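Jeans zusammenlegen

aus der Rubrik Haushalt und Textilien, Beitrag von Ebise Endale

Unter dem Zusammenlegen von Jeans versteht man das Falten einer Denimhose auf ein Format, das in eine Schublade, ein Regalfach oder einen Koffer passt. Klingt nach einem sehr kurzen Artikel, ich weiß! Aber ich falte seit Jahren die Wäsche für einen ziemlich großen Haushalt, und über keine andere Sorte Kleidung habe ich mit so vielen Leuten gestritten wie über Jeans. Also schreibe ich es auf, mit allem, was meiner Meinung nach dazugehört.

Material und Nähte

Denim ist ein Baumwollgewebe in Köperbindung. Die Kettfäden sind klassisch mit Indigo gefärbt, die Schussfäden bleiben hell, deshalb ist die Innenseite einer Jeans meistens blasser als die Außenseite. Fürs Falten ist vor allem die Dicke wichtig. Ein T-Shirt lässt sich beliebig oft knicken, eine feste Jeans wehrt sich irgendwann, und dann steht das Päckchen auf der einen Seite hoch wie ein schlecht geschlossenes Buch.

Schuld sind oft die Nähte. Die doppelt gesteppten Kappnähte an den Beinen bestehen aus mehreren Lagen Stoff, dazu kommen Bund, Gürtelschlaufen, Nieten und Knopf. Wer die Seitennähte genau aufeinanderlegt, bekommt eine sauberere Kante, aber auch eine Wulst. Ich lege sie inzwischen einen Fingerbreit versetzt (meine Schwester findet das schlampig, ich finde ihre Stapel schief).

Die Unterlage

Am besten faltet es sich auf einer großen, halbwegs glatten Fläche. Tisch ist gut, Bügelbrett ist zu schmal, und die meisten von uns nehmen sowieso das Bett. Auf der Tagesdecke liegt die Hose weich und rutscht nicht weg, und wenn die Kommode im selben Zimmer steht, sind die Wege kurz. Nur sehr bauschige Decken machen Ärger, weil man beim Glattstreichen einsinkt. Bei frisch gekauften, dunklen Jeans wäre ich auf hellem Stoff übrigens vorsichtig - ungewaschener Indigo färbt gern mal ab, besonders wenn noch Feuchtigkeit drin ist.
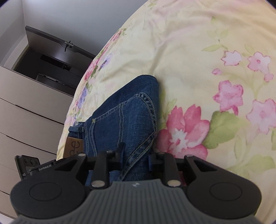

Die gängigen Methoden

Die Längsfaltung ist die, die fast alle von zu Hause kennen. Hose am Bund hochhalten, einmal kräftig ausschütteln, ein Bein auf das andere legen, sodass die Gesäßtaschen außen sind. Der Schritt steht dann als kleines Dreieck hervor und wird nach innen geklappt. Danach den Saum zum Bund führen und das Ganze noch einmal halbieren. Fertig ist ein Rechteck, das sich gut stapeln lässt.

Die Drittelfaltung fängt genauso an, nur wird das lange Teil am Ende in Drittel gelegt. Das Päckchen wird kürzer und dicker und bleibt mit etwas Glück von allein auf der Kante stehen. Für Schubladen ist das meine liebste Variante, weil ich von oben jede Hose sehe und nicht den ganzen Stapel durchwühlen muss.

Beim Rollen beginnt man am Saum und arbeitet sich fest zum Bund vor. Im Koffer ist das praktisch, im Schrank kullert es mir zu sehr herum. Und dann gibt es noch das Hängen über den Bügel, das streng genommen gar kein Zusammenlegen ist, hier aber trotzdem erwähnt werden muss, sonst bekomme ich wieder Post.

Aufbewahrung

Entscheidend ist die Höhe des Fachs. Meine Schubladen haben innen 40 Zentimeter Tiefe, da passen stehende Jeanspäckchen gut hinein. Im offenen Regal lege ich höchstens 7 Hosen übereinander, darüber kippt der Stapel beim Herausziehen. Die schweren kommen nach unten, die dünnen mit Stretchanteil nach oben.

Zwei Hilfsmittel habe ich ausprobiert. Der Schubladenteiler von Garkulton hält die Reihen ordentlich auseinander und ist bei mir geblieben. Das Faltbrett von Petchrat war für Hemden prima, für Jeans aber zu klein, da hingen die Hosenbeine an beiden Seiten herunter. Ein Stück fester Karton tut es genauso!

Knicke und Pflege

Faltkanten entstehen vor allem, wenn eine Hose lange unter Gewicht liegt. Bei Jeans, die ich selten trage, ändere ich im Januar einmal die Faltung, dann liegt der Knick nicht ewig an derselben Stelle. Vor dem Weglegen immer die Taschen leeren (Taschentücher! immer Taschentücher!) und den Reißverschluss schließen, damit der Bund seine Form behält. Ganz trocken muss der Stoff auch sein, und am Bund und an den Taschenbeuteln dauert das deutlich länger als an den Beinen. Dort fühle ich vorher lieber noch einmal nach.

Siehe auch: Hemden falten, Kofferpacken, Kommode, Köperbindung

Letzte Bearbeitung: 26. September 2021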